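Notes to go with the visit to the Stuvis lab
Robots in Practice, handout 4
17 Feb 2022

Right, a few of you asked for something written down before we go, so I've typed up my own notes from when Fatemeh Zamani and I went over to Nandville to see the set-up for ourselves. They're a bit scrappy, sorry, but they cover what you'll be asked about in the write-up.

Getting there first. Meet at the side entrance, sign in with Deirdre Daly at the desk, and leave bags in the lockers (bring a coin!). There are 80 of you on the list this year and the lab is small, so we'll go in two halves. The half that's waiting gets Rostam Rahimi's talk upstairs, then we swap.

What you'll see is called a pushing task. The arm doesn't pick anything up. It has a plain rod on the end, and it moves things by leaning on them and sliding them along. I thought this sounded terribly dull until I'd watched it for ten minutes, and then Fatemeh had to drag me away. Pushing is hard! Push a cube a little off-centre and it starts to turn, and the further it turns the worse your next push gets. You know this already if you've ever tried to move a wardrobe on your own.

Ehsan Bahrami, who runs the demonstration, gives the arm short spoken orders such as "put the green one next to the blue one", and a program called Tavska turns the words into movements. He told us it had learnt from 2,000 recorded runs, all steered by hand by people in the lab. Ask him how long that took. He has opinions.

Things to jot down while you watch:

How often does the arm back off and come at a block from another side?
What does it do when two blocks are touching?
Does the wording of the order change what happens?
Who steps in when something goes wrong, and how?

For the write-up I want 300 words, due the week after the visit. Please don't copy out the Wunderlich chapter at me, I've read it. Azadeh Safavi is marking the second half of the alphabet and she's read it too.

Shape is the part I'd most like you to think about. A cube gives the rod a flat side to push against, but a cylinder standing on end only ever offers a curve, and a star has points and dips all the way round, so where you touch it matters a lot. Look at the row along the back of the board and plan a push for the yellow block that leaves the red cylinder beside it where it is. Then do the same for the blue cube, and tell me which was easier and why. Bring your sketches to the seminar, pencil is fine.
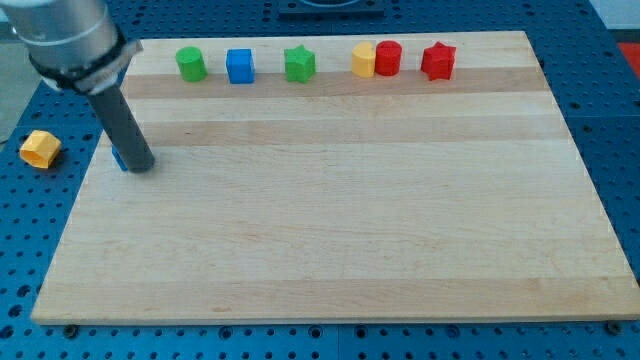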